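About us: how we work and the rules we keep

Elden is a small company in Grilville. We write working rules for laboratories and workshops where robot arms share a room with people, and we test these rules ourselves before we give them to anybody. The first version of our handbook was eleven pages and hung on a nail by the door. The present one is longer, but we try to keep the sentences short.

Our customers are mostly schools, small factories and research groups. Many of them own good machines and have no written practice for the day when a new colleague arrives. We began with the same problem. Everybody had his own habit for labels, for stopping the arm, for leaving the table in the evening, and the habits did not agree with each other.

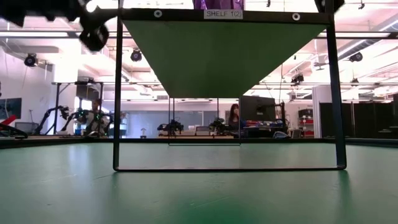
Photo: Elden, Grilville

Rule 9 in the handbook is the one which visitors notice first: every shelf, bin and fixture inside the reach of an arm carries a printed label, in capital letters, fixed to the front. The name on the label must be the same as the name in the task sheet, with no short forms and no handwriting. We had many discussions about this rule. Some colleagues found it too strict for a shelf that is used for one week only. We kept it, and in December we made it also valid for temporary fixtures.

Other rules concern the room. Desks and screens stand where the person at work can see the arms without turning the chair. When an arm is switched on, one person is named as responsible for it, and this person does not take telephone calls. If he or she must leave, the arm is stopped first and the name on the board is changed. We do not make exceptions for short absences.

Before a task begins, the operator goes through the start sheet, which has 14 lines. It asks for the speed limit, the position of the stop button, the free path of each arm and the state of the gripper fingers. It also asks what objects are on the table and where they should stand. A line which cannot be answered is not left empty; the operator writes the reason and asks a second person to sign.

For practice with objects we prefer ordinary things from the household. A cup with a handle teaches more about gripping than a perfect cube, and a new operator can judge by eye if it stands badly. The start position is written down with the direction of the handle, and the arms wait at the sides until the operator has taken his hands away from the table.
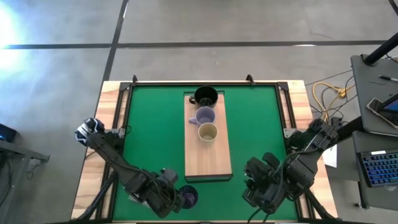
Three mugs on the board, with an arm at each side of the table.

All our task records are kept in one system, which we call Ostach. Until now it holds 2083 records, and 1671 of them have been read again by a second colleague. The remaining ones are waiting, and we do not use them for new rules before they are read. A record of a failed task is kept in the same way as a good one.

The handbook is also used by our partner workshop in Chisholm, who send us their corrections twice a year. They are usually right about the cables.

If you wish to receive the handbook or to visit us, please write to the office in Grilville. Visitors are asked to wear closed shoes and to read the first two pages before they enter the laboratory.

Page last changed: 2020-01-24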